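Chapter 4
Buying Thread and Trim for a Small Shop 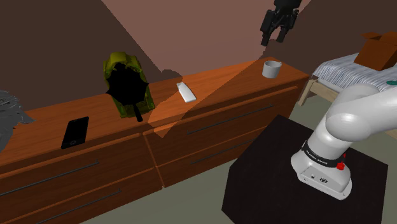 Fabric gets most of the attention in a sewing business, but thread, zippers, and elastic cause most of the late orders. They cost little per piece, so they are easy to forget until a spool runs out.

Bernadette Cordier opened her alterations shop in Nilenstead with 90 spools of thread from one supplier, Koron. By April she had 348, many in shades she had used once. Her first stock count listed 1,748 items, and nearly half were buttons.

This chapter covers three tasks: setting a reorder point, comparing suppliers, and recording what each job uses. Section 4.1 starts with thread, where dye lots make reordering harder than it looks. Keep your own supply list nearby as you read. You will need it for the worksheet at the end of Section 4.2.

Key terms: dye lot, reorder point, minimum order, notions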